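Herent Storage Chassis — Set-Up Guide
Section 7: Fitting the drive carrier connector

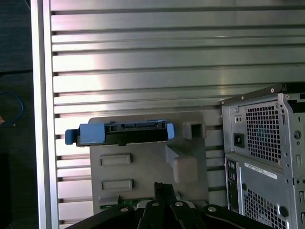

7.1 Before you start

Read this section through once before removing any cover. The procedure applies to Herent chassis supplied with the Fovach bracket kit. For the older Bermúdez kit, see Section 13.

CAUTION: Shut down the system and unplug all power cords. Wait 14 seconds before touching any connector.

CAUTION: Wear a grounded wrist strap. Do not touch exposed circuit board or contacts.

7.2 Checking the bracket

1. Set the gray plastic bracket against the ribbed panel. It must sit flat across the ribs.
2. Check that both rectangular slots in the bracket face are clear of dust and packing material.
3. Check the square opening near the top of the bracket for chips or cracks. Replace the bracket if the raised block around it is damaged.
4. Move loose cables away from the work area. Do not route a cable between the bracket and the panel.

7.3 Fitting the connector

1. Hold the connector by its blue ends. Do not press on the black body.
2. Turn the connector so that the wide blue tab is on the left and the narrow one is on the right.
3. Lower it onto the upper edge of the bracket. The left end extends past the bracket — this is the normal position.
4. Press evenly on both ends until the connector is seated. If it rocks, lift it off and repeat from step 2.
5. Inspect the row of openings with a flashlight. Remove any debris with dry compressed air.

Note: The connector is rated for 500 insertions. Enter each replacement in the service log.

7.4 Final checks

1. Confirm that the connector is parallel to the upper edge of the bracket.
2. Confirm that the angled block to the right of the slots is free of cables. Do not use it as a handle.
3. Insert one carrier and remove it again. If it binds, go back to 7.3, step 3.
4. Refit the chassis cover and reconnect power.

Spare brackets and connectors are ordered under the Gornuvier parts list, group 14.

Revised 28/03/2020, A. Orozco. Checked: Y. Manríquez.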